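I finally caved and bought a clear acrylic organizer, and now I have opinions about it. Lots of them!

Some background. My craft table has been a disaster since February, when I brought home two shoeboxes of my aunt's leftover sewing things and just tipped them out. Buttons, bobbins, bias tape, a whole nest of zippers. I kept telling myself I'd sort it on a rainy evening (we had plenty of rainy evenings, I watched TV through all of them). Then my friend Brayden Kennedy came over for coffee and had to balance his mug on a pincushion, and I was so embarrassed that I started shopping that same night.

I looked at a drawer tower first, but drawers are where my stuff goes to be forgotten. If I can't see it, I buy it again. That's how a person ends up with three seam rippers and no idea where any of them are. So I wanted see-through, I wanted open, and I wanted steps, so the things in back don't hide behind the things in front. 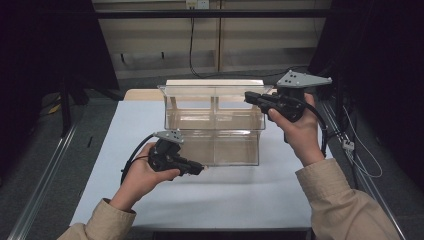 Getting the sections right took me a couple of tries. I began with thread on the lower level and it was a mess, spools rolling into each other every time I reached past them. Thread is up top now, lights on one side of the divider and darks on the other, and the front is for whatever I grab constantly: clips, chalk, the little scissors. So much better! I can tell from across the room when I'm running low on white.

My one complaint is dust. Clear plastic shows every speck, and my table is right by the window, so at four in the afternoon it looks like I've never cleaned anything in my life. I've been going over it with a barely damp cotton cloth — paper towels left tiny scratches on an old picture stand of mine, so I'm being careful this time.

The zippers are still in their shoebox. I tried rolling them up and they sprang open all over the floor, so if you have a zipper trick, please leave it in the comments. I have more than 40 of them and the cat has started taking an interest.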